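Review: Betdale Touring 14 Adjustable Paddle

Posted January 2, 2018 by Anitha Kulkarni

I bought the Betdale Touring 14 in May and used it as my only paddle through the end of the season. Before that I had been racing and training with a fixed-length carbon paddle that I cut down myself and got slightly wrong. I wanted something adjustable so I could use one paddle for flat water, the downwind run at Imville and the occasional day when my sister-in-law comes along and needs to borrow it.

I paid full price at the shop in Jaldale. The paddle was not supplied for review.

What you get

The box has the paddle in two pieces, a padded blade cover, one spare clamp screw and a hex key. There is no shaft bag. The instructions are a single folded sheet and most of it is a sizing chart.

The shaft is carbon with a matte finish. The handle comes already glued, which I prefer. The adjustment range goes from 67 inches up to 86, so it will suit most adults and some teenagers. The markings are printed on the inner tube in half inches. After a season mine are worn but still readable, except for the two or three around my usual setting, where the clamp sits.

Blade

Betdale sells this paddle with two blade sizes. I have the smaller one, which is 94 square inches. I weigh less than most of the people I race against and I paddle at a fairly high stroke rate, so a bigger blade tires me out in the second half of anything long. If you come from surfing or you are a strong, heavy paddler you will probably want the larger one.

The catch is clean. I had some flutter in the first week, which I blamed on the blade, but it went away once I stopped gripping the shaft so hard. At an easy pace the blade tracks straight through the water and comes out without much splash. In a sprint start it feels a little soft compared with my old paddle. I lose maybe half a stroke off the line and then it doesn't matter.

The edge has held up better than I thought it would. I hit a rock shelf hard at the Tabrizi put-in during the second month and got one chip near the tip. I sanded it, put a dab of epoxy on it and it has not spread. There are plenty of scratches on the power face. None of them go deep.

Clamp and adjustment

This is the part people ask me about. Adjustable paddles have a reputation for twisting under load, and the one I rented on vacation a couple of years ago did exactly that. The Betdale uses a lever clamp with a small alignment groove in the tube. Over the whole season it twisted on me twice. Both times I had changed the length on the beach and not pushed the lever all the way down.

The lever is stiff when new. With cold hands it was difficult to open, and I ended up doing it with the edge of a car key more than once. It loosened up by midsummer. I have tightened the screw one time.

Sand gets into the clamp. If you set the paddle down on the beach while it is open, you will hear it grinding when you slide the inner tube. Take the two halves apart and rinse them with fresh water after every salt session, then leave them apart overnight. I skipped this for a week in July and it took some effort to get the shaft open again.

On the water

My regular training loop is flat and sheltered, and for that the paddle is very good. It is light enough that I don't think about it. I did several long sessions in the fall working on cadence and had less shoulder soreness than I had the year before, although I also changed my stretching, so I can't give the paddle all the credit.

Downwind it is fine. I set it an inch shorter for that. There is a bit of flex in the lower shaft when you dig hard to catch a bump, and some paddlers like that. I would take a stiffer shaft if I had the choice.

I raced with it at the Imville Crossing, in the women's 14-foot class, and came in 21st. That is about where I belong. The wind came up on the return leg and there was a lot of side chop, and I spent plenty of time bracing on the left. The shaft creaked at the clamp when I leaned on it. It made the same noise all season and nothing came of it.

I asked Sowmya Mudaliar, who I train with, to swap paddles with me for a morning. She uses a fixed shaft with a larger blade. She thought the Betdale handle was too narrow for her hand and liked the blade more than her own. She also noticed that the balance point is lower than on a fixed paddle, since the clamp adds weight near the middle. I had stopped noticing.

Handle

The handle is a plain T shape with a rubbery coating. It is comfortable bare-handed. With neoprene gloves it feels small, and I wrapped mine with a layer of grip tape in October. The coating has started to peel at one end. For a paddle at this price I would have hoped for better.

Storage and transport

Broken down, the paddle fits across the back seat of my car, and it goes inside a board bag without any trouble. The blade cover is well padded and the zipper has not corroded yet. At home I keep the two halves separate and out of the sun. The cover, spare screw, hex key and tape all go on a shelf so that I can find them on race mornings.
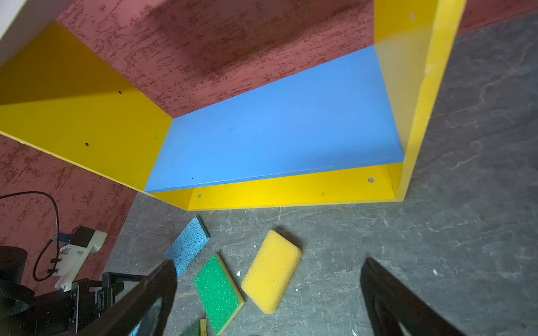
Compared with a fixed paddle

If you only do one kind of paddling and you already know your length, buy a fixed paddle. It will be lighter and stiffer, and there is no clamp to rinse. My old one is still faster off the start, and I'll probably take it to short-course races this year.

If you are still working out your length, or you share a paddle, or you travel, the Touring 14 makes more sense. I moved mine up and down for most of the summer and settled on a length that was a full inch and a half shorter than what I had cut my old paddle to. My stroke got better after that.

Things I would change

A wider handle, or a choice of two. A shaft bag in the box. Engraved markings on the inner tube in place of printed ones. A lever that a person with cold fingers can open.

Service

I emailed Betdale about the peeling handle and got an answer in four days. They offered me a new handle at no charge, but I would have to fit it myself with heat and glue. I haven't done it yet. The shop in Jaldale said they would do it for a small fee, and I may go that way when I take my board in to have the fin box looked at.

Rating

Four out of five. I'm keeping it, and it will be my main paddle for training and for anything longer than an hour. I would buy it again with the same blade.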